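Langsam ins Wasser, noch langsamer wieder heraus

Ein Gespräch mit der Leiterin einer kleinen Tauchbasis am Cudunensee

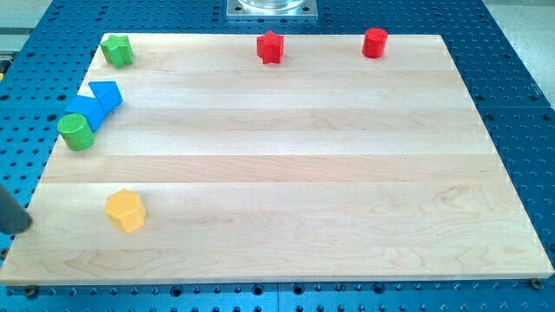
Helles Holz auf blauer Lochplatte, darauf ein paar kleine bunte Teile.

Wer im November nach Motlow fährt, hat die Uferstraße fast für sich allein. Die Eisdiele ist zu, der Campingplatz auch, nur an der Tauchbasis brennt Licht, und drinnen riecht es nach Neopren und Filterkaffee. Die Frau, die hier seit zehn Jahren Anfänger ausbildet, möchte ihren Namen lieber nicht gedruckt sehen, erzählt aber so gern und so ausführlich, dass aus der verabredeten halben Stunde ein ganzer Vormittag geworden ist.

Zum Tauchen im kalten Süßwasser kam sie über einen Umweg. »Ich war eigentlich Schwimmerin und fand die Leute mit den Flaschen immer ein bisschen lächerlich, so watschelnd am Steg«, sagt sie und lacht. »Dann hat mich jemand im August mitgenommen, vorne an der Sandu-Bucht, und da stand ein Hecht im Kraut, ganz still, so lang wie mein Arm. Ich bin wahrscheinlich viel zu nah ran. Der hat mich angeschaut, und damit war die Sache entschieden.«

Der Cudunensee ist an seiner tiefsten Stelle 35 Meter tief, doch dorthin zieht es sie selten. Am liebsten bleibt sie im Flachen, zwischen Armleuchteralgen und versunkenen Baumstämmen, wo die Barsche stehen und man mit etwas Geduld einen Krebs unter der Wurzel findet. »Die Leute fragen immer zuerst nach der Tiefe. Ich frage zurück, was sie denn gesehen haben, und dann wird es manchmal still.« In ihrem Logbuch stehen inzwischen 1.486 Tauchgänge, und die meisten davon, meint sie, seien kaum tiefer gewesen als das Sprungbecken im Hallenbad.

Im Herbst wird die Sicht besser, das Wasser klart auf, wenn die Algenblüte vorbei ist. Dafür braucht man dann einen ordentlichen Anzug und Handschuhe, in denen die Finger beweglich bleiben. Ihren alten Trockenanzug, einen Remow, hat sie zweimal neu abdichten lassen. »Der ist hässlich und an den Knien geflickt, aber er passt, und ich weiß bei dem genau, wie er sich mit der Luft verhält. So etwas gibt man ja nicht her!«

Streng wird sie nur, wenn es ums Auftauchen geht. Anfänger nimmt sie grundsätzlich höchstens zu zweit mit hinunter, und wer es oben eilig hat, der übt das eben noch einmal. »Ich hatte Schüler, die waren richtig beleidigt. Einer hat mir später eine Karte aus Norwegen geschrieben, er sei jetzt auch so ein Langsamer geworden – die hängt noch hinten bei den Flaschen.«

Ob sie den Winter über offen hat, weiß sie noch nicht. Die Kurse ruhen zurzeit, der Kompressor muss gewartet werden, und am Steg sind einige Bohlen morsch. Sie selbst will trotzdem ins Wasser, solange der See eisfrei bleibt, am liebsten frühmorgens, wenn über der Bucht noch der Nebel liegt. Danach gibt es Suppe aus der Thermoskanne, Linsen meistens, im Auto bei laufender Heizung.

13. November 2020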